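关于我们｜Zokarton 儿童厨房教室

从一口小锅、一筐玩具水果开始，我们陪孩子认识厨房。

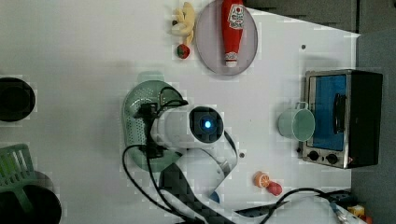
孩子几岁可以来上课？

满三岁就可以报名。三到五岁的孩子上“过家家厨房”，用的都是玩具食材和小件餐具，需要一位大人陪同；六岁以上的孩子上“真厨房”，会碰到面粉、鸡蛋和真正的水龙头，大人可以在隔壁喝茶等候。

我们是谁

Zokarton 是一间开在老居民楼底层的儿童厨房教室，面积不大，窗户倒是很多。创办人是 Ziad Daher 和 Razia Awan。Ziad 以前在餐馆后厨干了好些年，切菜飞快，收拾台面也飞快；Razia 是幼儿园老师出身，讲故事的时候连最坐不住的孩子都会安静下来。两个人是在一次社区义卖上认识的，Razia 摆了一摊旧玩具，Ziad 在旁边卖汤，一群孩子把玩具草莓丢进了他的空汤锅，非要他“煮”给大家喝。他真的拿勺子搅了半天，还一本正经地问谁要加糖！后来两个人越聊越起劲，就有了这间教室。

教室在2022年2月5日正式开门。第一堂课来了4个孩子，其中一个全程躲在妈妈身后，快下课的时候才伸手拿走了一根玩具香蕉，说要“留着明天吃”。那个孩子现在已经升到大班，每次来都抢着摆盘子。

我们的桌子和桌上的东西

很多家长第一次来，会问我们为什么不用那种一整套的玩具厨房。我们试过，孩子也喜欢，可是玩上几次就只剩按按钮听响声了。后来我们改用一张白色的桌子，把东西一样一样摆上去：灰色的圆盘子、浅绿色的沥水篮、绿色的马克杯，还有一台黑色外壳的小烤箱。再配上玩具香蕉、玩具草莓、一小片玩具橙子，一顿饭的故事就能开始了。

烤箱最受欢迎。两个圆圆的黑色旋钮并排在下面，大小正合孩子的手，玻璃门里面是蓝色的，总有孩子蹲下来往里看，猜里面住着谁。在“过家家厨房”里，烤箱从来不插电，我们只练习一件事：开门之前先停一停，喊一声“小心烫”。喊得越响越好，整间教室都会跟着喊。

沥水篮排第二。篮边一圈圈的小圆孔，小一点的孩子喜欢拿手指去戳，大一点的会问水从哪里跑掉。我们很爱听这种问题，答案就在水池边上，端过去冲一冲就明白了。Razia 有一首自己编的沥水歌，调子每个月都不太一样（她自己说是一样的），孩子们照样唱得很高兴。

番茄酱瓶也常常出场。红色的瓶子拿在手里很有分量感，大家轮流假装往盘子里挤，挤多挤少要先问一问吃的人。“你要多少？”“够了吗？”这两句话，我们一堂课里能听见好多遍。

课上都做些什么

“过家家厨房”一堂课四十五分钟。先洗手，再围着桌子坐下，老师讲一个很短的故事，比方说草莓迷路了，或者香蕉想请客。接着孩子自己决定谁放在盘子里，谁放进篮子，谁先等一等。中间有一段自由玩的时间，老师只在旁边看，偶尔递个杯子。最后是收拾，每样东西都有自己的位置，架子上贴着图，不认字也能找到。

“真厨房”要长一些，一堂课九十分钟。春天包过荠菜馄饨，夏天拌过黄瓜，11月那几堂我们烤红薯和小面包，走廊里都是甜味，楼上的邻居下来问过好几回能不能买。不能买，不过孩子们会送！每班最多14个孩子，再多桌边就挤了，手肘碰手肘，面粉会洒得到处都是。当然现在也会洒。

收拾这件事

我们特别喜欢收拾。Ziad 在后厨养成的习惯是，一件东西用完马上回原位，他把这个习惯改成了游戏：水果回水果筐，杯子回杯架，盘子摞起来之前先擦一遍。刚开始孩子总把玩具橙子放进杯子里，我们也不着急纠正，等下次找橙子的时候，大家一起把每个杯子翻过来看，找到的那一刻可热闹了。

玩具食材每天课后清洗晾干，周末再彻底洗一遍。掉漆的、开裂的会换掉。孩子如果特别舍不得某一件，可以告诉老师，我们会给它画一张像，贴在门口的墙上。墙上现在有一颗草莓、一条鱼和半个鸡蛋。

我们的几个小项目

Stovon 是我们的借阅角，可以把一袋玩具厨具借回家玩两周。袋子是布的，里面有清单，归还时请孩子自己对照着点一点。目前借阅角一共有542件小东西，从木勺到玩具豌豆都算在内，Razia 每学期带着大班的孩子一起清点，这是他们最盼望的一天。

Smadi 是进园活动。我们带着桌布、盘子和水果去附近的幼儿园，在活动室里铺开来上课。园里不需要准备什么，有一块能坐下来的地方和一个洗手池就行。

Flosine 是写给家长的小册子，每季一本，讲怎样在家里和孩子一起摆桌子、择菜、洗水果。里面的做法都是我们自己试过的，也有不少是家长寄来的，比如一位外婆教大家用旧毛巾给杯子做“被子”，我们读完当天就学着做了。

老师们

除了 Ziad 和 Razia，教室里还有几位兼职老师，有的学食品，有的学美术，还有一位原先在面包店上早班，揉面的手法让孩子看得目不转睛。新老师上岗前要先当一个月的“助手”，蹲在孩子身边玩，学会等，学会少说话。这一点对爱热闹的人来说挺难的，Ziad 自己就练了很久。

来看看我们

欢迎带孩子来试玩一次，试玩不收费，请提前在前台登记。来的时候穿方便活动的衣服，袖子最好能卷起来。教室里备有围裙，最小号的上面绣着胡萝卜，经常被抢，想穿的请早点到。对鸡蛋、坚果、牛奶或其他食物过敏的孩子，请在登记时写清楚，老师会在课前再和您确认一遍。

停车不太方便，楼后面的小路只能停两三辆，骑车或者坐公交过来会轻松得多。推车可以放在进门右手边的雨棚下。

家里有闲置的塑料盘子、杯子或玩具水果，只要干净完整，我们都很乐意收下。请先发张照片给前台，我们看看架子上还放不放得下。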